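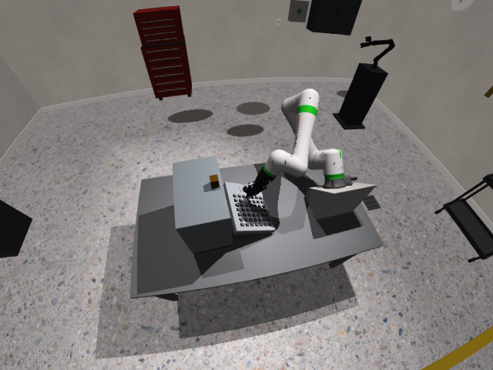 I have changed broadband provider and would like to tell you what I learned, mostly so that I can stop telling the woman at the bakery.

Our old contract was with Keltel. It ran out in March. I know this because the price went up by more than half overnight and the email announcing it was titled "Good news about your package".

I rang them. The hold music was a pan pipe version of something that might have been Careless Whisper. I was on hold for 58 minutes. By the end I had descaled the kettle and formed a view on pan pipes.

The man who answered was very nice. He asked what he could do to keep me. I said charge me what you charged me last month. He said he couldn't do that, but he could offer me a sports bundle.

I do not watch sport. I told him so. He said it also came with a second, smaller sports bundle.

So, comparison sites. Every one of them wants your postcode, your email, your phone number and whether you'd describe yourself as a light, medium or heavy user. I put medium. It felt like the answer you give a doctor about wine.

Top of the list was Sinell. Cheapest by a long way, available on every street in town except, when I got to the last page, mine. The house opposite can have it. I can see their front door from where I'm sitting.

I did briefly look up how long a cable you can buy.

Second on the list was Flarkasis, which sounds like something you'd catch from a damp towel. Decent price though, and a contract I could read in one sitting. I signed up.

The installation slot was "between 7 and 7". I asked whether that was a slot or just a day. They said it was a slot.

He came at ten to seven in the evening, drank a tea, looked at the skirting board and said "who did this, then?" in the voice all tradesmen are issued with. The answer was Keltel. He nodded as if I'd told him about a bereavement.

New hole drilled, 4 inches to the left of the old hole. The old hole can't be used, apparently. I now have two holes. I've put a plant in front of them.

The router has a light on it. Blue means it's working, white means it's thinking, and there's a third colour the leaflet calls "amber" which I'd call orange and which my other half calls "has it gone again".

It has gone again twice. Both times it came back after I turned it off and on, and both times I took full credit.

Cancelling the old one was meant to be automatic. Keltel then sent a final bill, a revised final bill, and a bag to post the old router back in. The bag was too small for the router. I tried it diagonally. I tried it without the plug.

In the end it went in a box from our coffee order — it said Queiroz Dark Roast down the side — with the bag folded up inside as a gesture. I kept the proof of postage and I advise you to do the same. Photograph it as well, those receipts fade if you so much as look at them.

A few people have asked if it's faster. I ran a speed test before and after and yes, the number is bigger. The pages seem to load the same. The upstairs bedroom still gets nothing unless you stand by the wardrobe.

Things I'd do differently: put the contract end date in the calendar the day you sign. Ask for the leaving price before you mention leaving. Ring first thing in the morning. Eat something beforehand.

Mine ends in two years. It's in the calendar with an alert, and a note to myself that just says PAN PIPES.

Anyway, Sinell have put a leaflet through the door. They're delighted to say they're now in my area. I'll be keeping it behind the plant.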